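Visit to the Furtado lab at Temenham

Our club got in for the open afternoon in June, and I wrote up my notes afterward for the people who couldn't come. 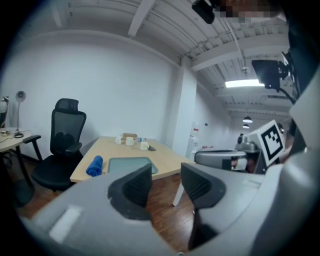 The group works on teaching robot arms everyday table jobs, such as putting mugs on a tray. Their method leaves the arm out of the teaching. A person holds a gripper, does the job by hand, and the recordings are used to train the arm later. Faraji Kariuki ran the tour and gave a short talk first.

The result he wanted to show us was a comparison. One policy, called Trenix, was trained on demonstrations from a single room. A second one got the same number of demonstrations spread over eight rooms. Both were then tried in a room neither had seen. Out of 13 attempts, the single-room policy finished eight and the other finished 12. He said 13 is a small number and that they plan to repeat it with a different table height.

Someone asked if more demonstrations from one room would close the gap. Kariuki said they had tried doubling them – it helped a little with grasping and hardly at all with placing.

We each got a turn with a hand-held gripper. It is heavier at the back than I expected, and my wrist was tired after a few tries. People tend to rush, he said, and rushed recordings get thrown out.

Parking is behind the Guturel building. The next visit is open to members, and you sign up at the front desk.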